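Clonham Gym – Preseason Safety Walk-Through, Home Basketball

Checked November 8, 2025, by Thibault Rolland

Okay, same drill as last year! I go down the list, mark each thing OK, FIX or WATCH, and then ramble a bit. If you coach or keep score here, please read the FIX ones before your first practice.

1. Main court floor – OK
Looks great after the August recoat. I shuffled around both lanes in my game shoes and got a good squeak everywhere. There's one dull patch by the visitors' bench where folks set down water bottles, so keep a towel over there.

2. Baskets and backboards – FIX (east end)
West rim is solid. The east rim has a little wiggle, and when I hung a ball net off it I could hear the bracket click. Two bolts need tightening, and I'd like the Baumgart people to look at the winch while they're up there. No dunking at that end until it's done – yes, warmups count!

3. Wall pads – WATCH
The pads behind the west baseline are fine. On the east side one has slid down and left a gap near the top (tall kids, take note). I pushed it back up and it stayed, but I don't trust the strip it hangs on. I'll look again before the Mitumgate game.

4. Pinnies, towels and game linens – OK
All washed and folded, with the mesh ones separate from the cotton ones. Please don't stuff sweaty pinnies back in with the clean stuff. Last season we had a rash going through the JV squad and I'd love to skip that this year.

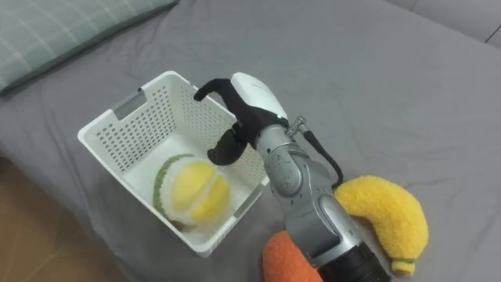
5. Bleachers – FIX
Pulled out both sides all the way. We're posted for 270 seats and that number is still on the sign by the door, good. The home side, third row up, has a missing end cap with a sharp corner under it. I taped it for now, bright yellow, you can't miss it. The handrail on the center aisle is tight.

6. Exits and hallways – OK, mostly
Every door opened on the first push. Somebody had parked the ball rack right in front of the north exit again, so I moved it. It goes in the storage room, even if you're coming back in ten minutes.

7. Scoreboard and shot clocks – WATCH
The Ustent board lit right up and the horn nearly took my head off. The shot clock over the east basket drops a segment, so an 8 can look like a 6. That's more of a coaching headache than a safety thing, but the cord behind the scorer's table is a trip hazard and needs a cover. I put down a mat in the meantime.

8. Visiting team overnight room – OK
Smoke alarm chirped when I pressed the button, and the window opens and locks. I'd still like a night-light in the hallway for anybody hunting for the bathroom at two in the morning. 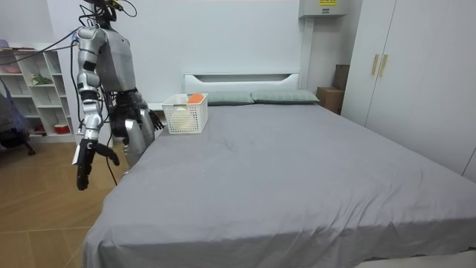
Bedroom, left side of the bed.

9. First aid and AED – FIX
AED light is green and the pads are in date. The kit is another story. We're down to one cold pack and the tape is gone (we go through tape like crazy). I need four rolls and a dozen packs before opening night. If you use the last of something, text me, or stick a note on the lid.

10. Locker rooms – WATCH
Home side drains fine. The visitors' shower was slow, with a puddle creeping toward the benches, and wet tile plus socks is a bad mix. I've asked for it to be snaked. 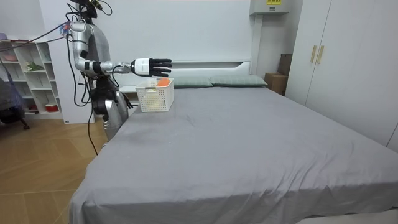

I also want hooks put up by the showers so towels stop ending up on the floor, and the bench closest to the door rocks a little when you sit on the end. I slid a shim under it. If it starts rocking again, drag it out of there and tell me.

11. Lights – OK
Two tubes were out over midcourt and they're already swapped. Give them a minute to warm up before you start throwing passes.

Next look: the morning of the home opener, items 2, 5 and 9 first. The signed copy is on the clipboard inside the equipment room door, so write on it if you spot something I missed.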